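Packing Bench Layout and Labelling Errors in a Small Dispatch Room

Prepared by Jaqueline Serrano
Work Placement Report, Logistics and Operations stream

1. Background

My placement was with Faltine, a small online seller that sends out most of its orders as flat soft parcels. I spent seven weeks in the dispatch room, which has one packing table, a set of shelves for stock and a cage by the roller door where the courier collects at 3:30 in the afternoon. Two people usually pack and a third picks from the shelves.

The supervisor asked me to look at why parcels were coming back with the wrong label. During June the room sent out 1754 parcels. Most went out without trouble, but relabelling was taking up time at the end of the day, right before collection, when there was the least time to spare.

2. Aim

To find out where in the packing process labels get matched to the wrong parcel, and to suggest changes to the table that don't need new equipment.

3. Method

I watched the packing over several shifts and wrote down each step in order. I then packed a share of the orders myself, 223 in total, so I could feel where the job slowed down. I kept a tally sheet with a column for each type of problem: wrong label, label stuck over a tape ridge, label torn when peeled, and address checked twice. The packers also filled in the tally sheet when I wasn't there. In the last part of the placement we tried a changed layout for 746 parcels.

4. How the table was used at the start

Labels were printed in batches at the desk and carried over as a loose pile. The packer wrapped a parcel, taped it, reached across for the next label and stuck it down. Finished parcels went wherever there was space, often on top of parcels that were still waiting for a label.

Black wrap makes this harder. Once the goods are inside, a small order and a slightly less small order look much the same, and the packer has to remember which one is which. When someone was called to the door or the phone, the order of the parcels was lost. The tally sheet showed that wrong labels came mostly after an interruption like this.

The other problem was scraps. Bits of backing paper and tape build up on the table and stick to the underside of the next parcel. The table itself is old and the paint has worn through in a lot of places - it doesn't affect the packing, but pale patches make small white scraps harder to spot.

5. Changes tried

We made three changes. Labels stay in a squared pile directly in front of the packer. The parcel being worked on sits beside the labels and nowhere else. Other wrapped parcels are stacked toward the back. Packing supplies and open cartons go to the left side so that the right hand is free for tape and labels.

We also tried a coloured tray for each order, based on an idea in the Stirkance packing guide we used in class. The packers found the trays took up too much of the table and we dropped them after the second day. 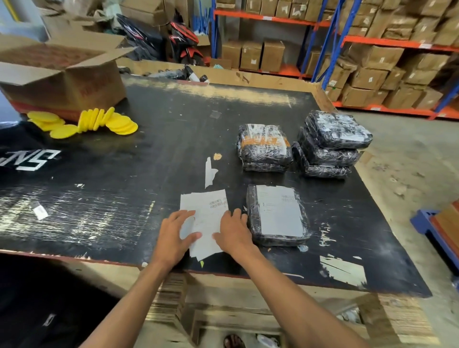 Figure 1. Packing table with the label sheets and a labelled parcel at the front, stacked parcels behind, and foam pads and an open carton on the left.

6. Results

Wrong labels went down during the trial. The packers said it was easier to pick up again after an interruption, as there was only one parcel next to the labels. Torn labels stayed the same, so I think those come from the label stock and how it is peeled.

Scraps were still a problem. A bin was clipped to the table leg but people forgot to use it when it got busy, and the table still needed wiping down between batches.

7. Limits of this report

The trial was short and did not include a Sunday, when the weekend orders build up. I was also standing nearby for much of it, and people may have been more careful than usual.

8. Recommendations

Keep the new layout and mark the label spot on the table with tape. Print labels in smaller batches. Move the bin to the front edge where it can be reached without turning. Test another label stock, for example the Kalteck rolls already used at the desk, and keep the tally sheet going for another month to compare.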